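Desk day, finally

4/3/25

Quick one tonight because I have to be up early and I still haven't eaten. But I promised Sizwe Pillay I'd write up the desk thing, and if I don't do it now it'll be January again and the pile will be back.

So. The desk. Longtime readers (hi, both of you) know I've been complaining about it since we moved to Gredstead. It's a good table. Bought it off the old couple downstairs for 30 bucks and carried it up ourselves, bad idea, scraped knuckles, one dent in the stairwell wall we are not talking about. Then I put things on it and never took them off. Mail. Seed packets. The sewing stuff I was going to "get to". A bag of Carvalho coffee I'd been looking for all over the kitchen.

Started after lunch. Pulled everything off onto the floor, all of it, no sorting first. Sizwe says you sort as you go. Sizwe has a very tidy apartment and a filing cabinet with labels so fine, maybe, but if I sort as I go I end up reading old birthday cards for an hour. Which I did anyway. Found one from my aunt with a 200 rand note still in it, from the trip before last. Put it back in the card. No idea what to do with it.

Piles were: keep near, keep somewhere, trash, ask somebody. The ask somebody pile was mostly cables.

Pens. OK so I had a stupid number of pens. I sat on the rug with a scrap envelope and tried every one. Scribble scribble, dead, toss. The Bisteck ones from the old job nearly all dead, except the green, which of course is the one I never use. Threw out the highlighters except yellow. Kept two pairs of sisscors, the good ones and the ones for tape.

Wiped the table down twice. There was a ring from a mug and something sticky near the back corner that took dish soap and a lot of swearing. Then let it dry with the window open and went and had toast.

Then the covering. I do glue and paint and the odd bit of hemming on there and the wood is soft, it marks if you look at it funny. I used to lay down newspaper but the ink comes off on everything. I wanted something plain and pale that makes the room less gloomy, and that I can just swap out when it gets gross. Went to Zustgate for it, the big one out past the car wash, 48 minutes on the bus each way because of the roadworks. Was going to order online but I wanted to feel it first. Glad I did, the first one I picked up was shiny and horrible.

Getting it to lie flat — that took longer than the whole rest of the job. It had been folded in the bag and it wanted to stay folded. I put cookbooks on it. Took the cookbooks off. Still a line. Tried again with the heavy atlas. Fine. It's a desk, not a wedding.

Only thing I've let back on so far is the slotted white holder. Had it for years, I like it because crumbs and pencil shavings fall out instead of making that grey felt at the bottom. Everything else has to earn its spot. The lamp can come back tomorrow. The printer cannot, it's going in the hall closet and I'll walk over there the twice a year I need it.

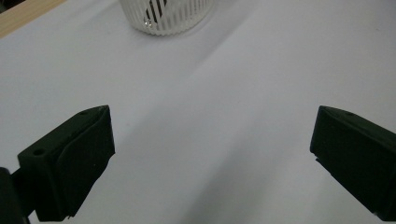
The new white top, crease and all.

I love it. I keep walking past just to look. Bit of the wood still shows along the side, could pull the cover over further but I kind of like seeing it.

Things still to do: the ask somebody cables. Drawer (do not open the drawer). Something for the mail, a tray or a hook or whatever, otherwise it's going to land right back on the table by the weekend, I know me.

Oh and step count for the day was 3,605, which seems low for how much my back hurts?? Most of it was between the table and the trash can, plus the bus stop. I was sure I'd done more.

Sizwe, your turn, you said you'd show us the kitchen shelf. And if anybody knows how to get a fold out of one of these without ironing it, leave a comment, I'm scared to put an iron anywhere near it. Somebody suggested a hair dryer last time I asked about the shower curtain and that sort of worked, so maybe I'll try it definately on low.

OK. Eggs, then bed.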